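Questions fréquentes : essayer nos pinces à main

Combien de temps dure un essai ?
Comptez une matinée, parfois un peu plus si vous aimez prendre votre temps (et nous vous y encourageons !). Chez Wondum, on vous prête 2 pinces pour la durée de l'essai, et Bouchra Kamel reste joignable par téléphone jusqu'à 18 h pour toutes les petites questions qui viennent en route.

Puis-je comparer la Citness et la Nadard sur les mêmes objets ?
Oui, et c'est même ce que nous préférons. Prenez vos propres affaires, assiettes, bols, torchons, et refaites chaque geste avec l'une puis avec l'autre. Nos essais de mai en comptaient 116 par modèle, mais une vingtaine suffit déjà largement pour se faire une idée.

Faut-il un logiciel particulier ?
Le contrôleur Zerouali enregistre tout seul dès qu'on le branche. Pensez simplement à refaire l'étalonnage de la caméra quand vous changez de doigts, c'est vite fait et on l'oublie volontiers.

Et la vaisselle lisse, ça tient ?
C'est la question qui revient le plus souvent. Une assiette se prend par le bord, un doigt devant, l'autre derrière, et l'on serre doucement jusqu'à ce que les embouts garnis portent bien à plat. Pour une grande pièce, une seconde pince tenue de l'autre côté rend bien service.
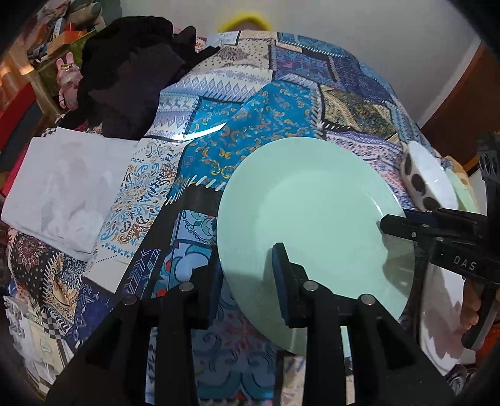

Kenza Younis trouve pour sa part qu'il vaut mieux changer les embouts toutes les 200 prises, bien avant qu'ils ne paraissent usés, sans quoi la comparaison entre deux modèles ne veut plus dire grand-chose.

Comment rendre le matériel ?
Dans sa mallette, avec le câble et les embouts de rechange, même entamés. Un petit mot sur vos impressions nous fera toujours très plaisir !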